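How to Get a Wobbly Table to Stand Still

I put up with a rocking kitchen table for way too long. Every January I'd tell myself this was the year, and then I'd fold up another piece of cardboard, shove it under a leg and forget about it until the soup went sideways again. So if you've got a wad of napkins under your table right now, I get it! The fix took me one afternoon, most of it spent looking for my tape measure.

First, find out whether it's the table or the floor. Turn the table a quarter of the way around and press on the corners. If the wobble stays with the same leg, it's the table. If it moves to a different leg, your floor has a dip in it (mine does, right by the stove). Try a few spots before you get any tools out, because sometimes moving the whole thing over a few inches is all it needs.

Next, check the bolts. Clear everything off, lay an old blanket on the floor and get someone to help you flip the table onto its top. Don't drag it over on two legs – that's how I loosened mine in the first place. Give each leg a wiggle. The bolts on mine took a 13 mm wrench, but yours might want a hex key. Snug each one up a little, go on to the next, then come back and finish them all off. If you crank one all the way down first, the leg can end up pulled crooked.

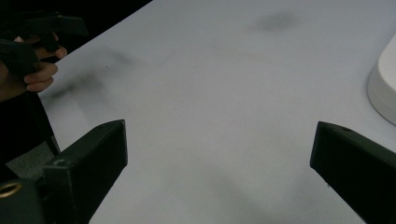
Now flip it back and press on the corners again. Still rocking? Then you've got a short leg, and you need to know how short. I slide playing cards under it one at a time until the table stops moving, then measure the stack. You can use that stack as your guide for a proper shim.

For the shim itself I like stick-on felt pads. I bought a box of 200 from Corent and I'll be using them until I retire. They squash down a bit under weight, so go slightly thicker than your card stack. Cut them a hair smaller than the foot so they don't catch on the rug and peel off.

If you're on tile or an uneven patio, screw-in leveling feet are worth the extra trouble. Drill straight, go slow, and put a bit of tape on the drill bit so you know when to stop. Once they're in, you just twist whichever one needs it.

Give it a day with normal stuff on it and then check it again. Felt settles, and so do bolts. I had to go back and add one more pad to the leg by the window, and I still tighten everything up when I wash the floor under there.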